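Lilix Kitchen Tasks: tissue box subset, known faults

Version with the March corrections. Read this before training on the tissue recordings.
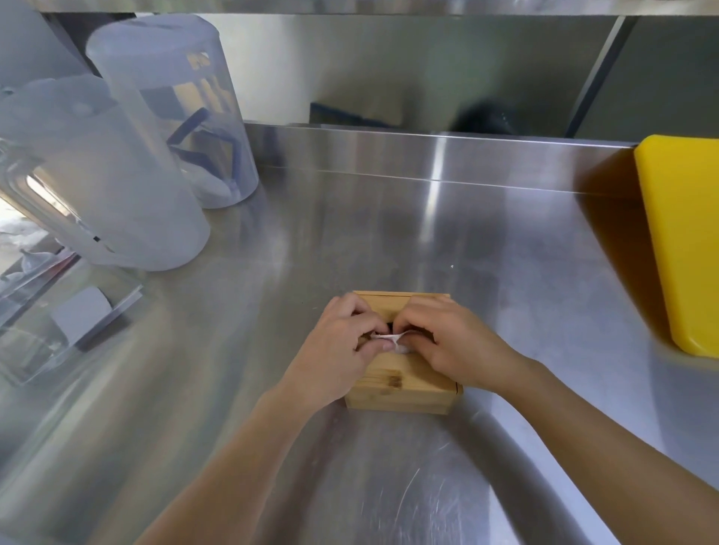 The subset holds 100 episodes of a person pulling tissue out of a small wooden box on a steel counter, recorded from a head camera. The Garetti arm is meant to learn the pinch and the pull from them.

What went wrong

A policy trained on the first release was run on the arm 23 times. In most runs the gripper closed on the box lid and kept pulling. One run lifted the box and dropped it, and the guard stop did not trip because the force limit had been left at its bench setting of 80 N.

Tobiloba Iyamu traced the first fault to the grasp labels. The script marked contact when the fingers touched the box – not when they closed on the tissue. Reflections on the steel made this worse, as the hand tracker sometimes followed the mirrored fingers.

What has changed

Contact times were redone by hand in 70 episodes. The other 30 still carry the script's labels and are listed in unchecked.txt.
The force limit is now read from the task file. If it is missing, the arm will not start.

Still open

Torn tissue is not labelled.
Depth is poor close to the counter.
Left and right hands are swapped in a few clips from the Bermúdez kitchen.

Keep people clear of the arm when running anything trained on the first release. Send faults to Mimoza Stan with the episode number.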